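Gripper pads slipping on cardboard, fingers wont meet in the middle (school club)

Posted in Student Projects > Grippers and end effectors
Asked 11 Oct 2023, 6 replies hidden, 486 views

brulby_club

Hi all. We're a sixth form robotics club, doing the tidy-up task for the Gunetitz challenge. You get a kitchen worktop with shopping on it, hand-held gripper collects the demos, then the arm has to copy. Demos are my job this term. Two problems.

First one, cardboard boxes. Flat side of a box, pads close, box slides out when I lift. Tins fine. Bottles fine. Soft bags fine mostly. Just boxes. Tried squeezing harder, box dents and then slides anyway.

Second, left finger gets to the middle before the right one. Not by much, a few mm, but it shoves whatever I'm picking up sideways. Both sides are meant to be geared together so I dont see how.

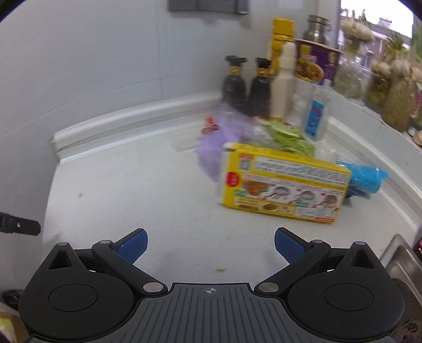
Fingers open over the worktop, yellow box is one of the ones that slips.

Pads are the blue textured ones, stuck on with double sided tape. We've got 300 demos recorded so far and need 600 by June, so would rather not change the whole finger design if we can help it. Changing pads means the old demos look different to the new ones?? Not sure if that matters. Our teacher says ask here.

Also is it bad that there's other shopping all over the place when I record. The rules say "cluttered worktop" but nothing about how cluttered.

Thanks in advance

Vinzenz Frei

Do the uneven fingers first, the slipping might be half caused by it. If one pad lands early the box turns a bit and you end up holding it with the edge of the pad and not the face. Hardly any contact then.

Check in this order:

Take the fingers off and close the mechanism by hand. If the two sides stop level, your gears are fine and the fault is in the fingers or how they're fixed on.

If they don't stop level, one gear is a tooth out. Very common after a rebuild. Open it up, bring both sides fully closed, mesh again. Mark the teeth with a paint pen before you shut it or you'll be doing it twice.

If it's level but you can wobble one finger, look at the pivot. Ours wore oval after a term of use, we put a bush in and it was ok.

Then pads. Clean them. Soapy water, leave to dry overnight. Cardboard sheds dust and it fills up the texture, you won't see it but you can feel the differance with your thumb. Some of our students did it once a week, should have been more often.

On squeezing harder: don't. Pick the box across its narrow side if you can reach, and go lower down so more of the pad is on it. A box lying flat is a pain for any two finger gripper, tip it up against something first if the rules let you.

Keep the 300. Same colour pads, same shape, I would carry on and mix them. If you go to a different colour record a few dozen extra and see how the arm copes before binning anything.

lanz_workshop

had the same with ours, was the tape. pad creeps on the tape when you lift so it feels like the box is slipping but its the pad moving. use contact glue, rough up the finger first with sandpaper

also someone will tell you to buy the Festo ones, no idea, never had the budget

brulby_club

Took the fingers off like Vinzenz said. Sides DON'T stop level, so it's a tooth out I think. We did have it apart in the holidays. Will open it up at the next club night.

Left pad does creep a bit if I push it with my thumb, so glue as well. Ta both

oddsocket

Re the clutter, leave it in. Move things about between takes though, and don't always put the box in the same spot, or the arm just learns the spot. Ours learnt to go to the front right corner whatever was there. Took us ages to work out why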